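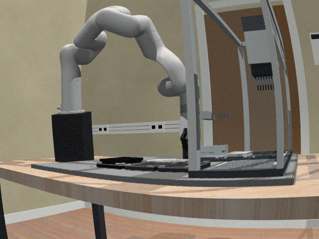

2 min read · 5 replies

Direct seeding or tubestock on an old grazing paddock?

ilaria_melis
We've got a paddock at Amthorpe coming out of grazing and want it back to grassy box woodland. The quote from Kovetti is for 800 tubestock with guards. A neighbour reckons direct seeding would do the same job for far less. Soil is clay loam, phalaris along the creek side.
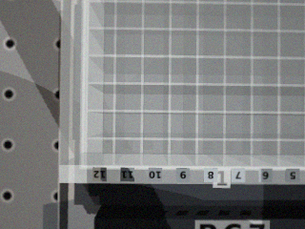
Reply 1: weeds first

kobzar58
Neither until the phalaris is dealt with. Two seasons of spraying before anything goes in. I seeded too early and lost the lot to grass.

Reply 2: tubestock

Santino Paredes
Don't agree with two seasons. One autumn spray and one in August was enough at our place, then we planted 600 in rip lines. 257 needed replacing after the first summer — mostly on the ridge, where the roos got in.

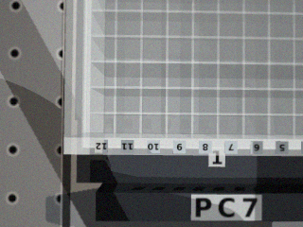
clakier
Losses like that are why I'd seed the ridge and keep the tubes for the creek. Wattles come up well from seed. The box trees are slower, so plant those.

ilaria_melis
A mix might suit us. The ridge is steep and I didn't fancy carrying guards up there anyway. I'll ask for a new price on the creek flat only, with the rip lines following the contour. 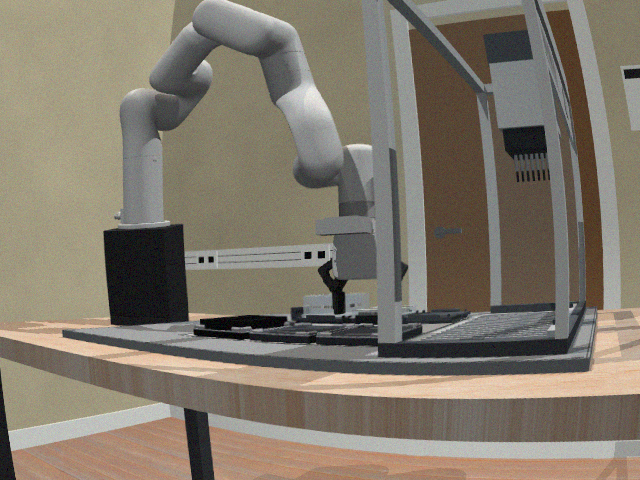
I'd also want local seed in the mix, and the first quote doesn't say where theirs is collected. Will post the new figure when it comes through.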